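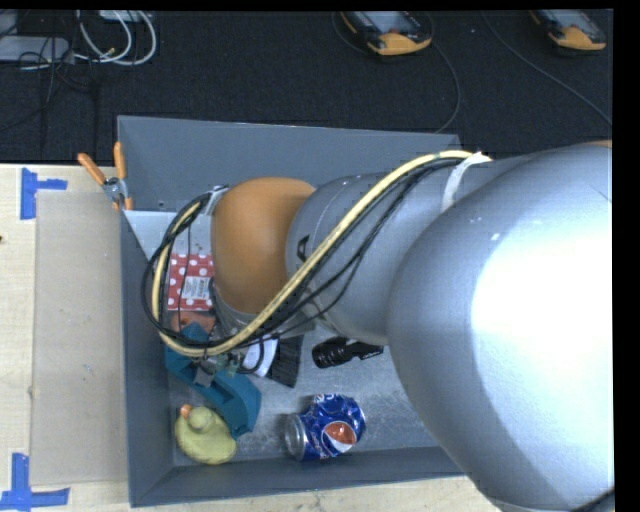
1/14
Clalletti publie aujourd'hui le bilan d'étape de l'automatisation du tri des objets divers sur le site de Lokdale. Ce fil en reprend les principaux éléments à l'attention des salariés, des partenaires et des clients qui nous ont interrogés à ce sujet.

2/14
Rappel du périmètre : l'atelier de Lokdale reçoit des bacs d'articles mélangés, de formes, de tailles et de matières très différentes. Jusqu'à présent, chaque pièce était prélevée à la main, identifiée, puis orientée vers la filière correspondante.

3/14
Le projet, mené sous le nom de Flallex, confie désormais le prélèvement à un bras robotisé. L'identification des articles litigieux, le contrôle et la décision d'orientation restent du ressort des opérateurs.

4/14
L'intégration a été assurée par la société Kerekes. Les équipes de l'atelier ont été associées au choix des bacs, à l'implantation du poste et à la rédaction des consignes d'arrêt.

5/14
Effectif concerné : 56 personnes travaillent à l'atelier de tri, réparties sur deux équipes. Aucun poste n'a été supprimé au titre du projet. Cet engagement figure dans l'accord signé avec les représentants du personnel et court jusqu'à son terme.

6/14
Ce qui change au quotidien : les gestes répétés de flexion au-dessus des bacs diminuent nettement pour les opérateurs affectés au nouveau poste. En contrepartie, la part de surveillance et de reprise d'incidents augmente. Il s'agit d'un autre type de fatigue, que le service de santé au travail suit de près.

7/14
Les objets souples, écrasés ou partiellement recouverts par d'autres demeurent les plus difficiles à saisir. Une canette froissée ne se prend pas comme une canette intacte, et une brosse se présente rarement deux fois sous le même angle. Lorsque la prise échoue trois fois de suite, le bras se met en attente et l'opérateur intervient.

8/14
« La première semaine, nous avions le sentiment de travailler pour la machine. Nous avons demandé à pouvoir régler nous-mêmes le délai avant l'appel, et cela a modifié notre rapport au poste », indique Feven Woldemariam, responsable d'équipe à l'atelier.

9/14
Ce réglage est aujourd'hui accessible à tous les opérateurs habilités. Il ne nécessite plus l'accord préalable de la maintenance.

10/14
Formation : le parcours d'habilitation comprend 72 heures, effectuées intégralement sur le temps de travail. Il porte sur la conduite du poste, la consignation, la lecture des défauts et les bases de la saisie robotisée. L'habilitation donne lieu à un changement de coefficient – point qui avait fait l'objet de nombreuses questions lors des réunions d'information.

11/14
Les salariés ne souhaitant pas suivre ce parcours conservent leur affectation au tri manuel, qui se poursuit pour les lots fragiles et les petites séries. Ce choix n'est pas définitif : une nouvelle demande peut être déposée à tout moment auprès de l'encadrement.

12/14
Données : les enregistrements du poste servent exclusivement à l'analyse des prises et des arrêts. Ils ne sont pas utilisés pour évaluer les personnes. Leur durée de conservation, leurs destinataires et les modalités de consultation sont affichés à l'entrée de l'atelier.

13/14
Points encore ouverts :
– le niveau sonore du poste en fin d'équipe, jugé gênant par plusieurs opérateurs ;
– la rotation entre surveillance et tri manuel, fixée provisoirement à deux heures ;
– la place de la maintenance de premier niveau dans les fiches de poste.
Une réunion est prévue à ce sujet mardi à 14 heures, en salle de formation.

14/14
La période d'observation s'étend sur 6 mois et s'achèvera en juillet. Aucun second poste ne sera commandé avant la présentation des résultats au personnel. Les questions peuvent être adressées à l'encadrement de l'atelier ou déposées dans le registre prévu à cet effet – une réponse écrite sera apportée à chacune d'elles.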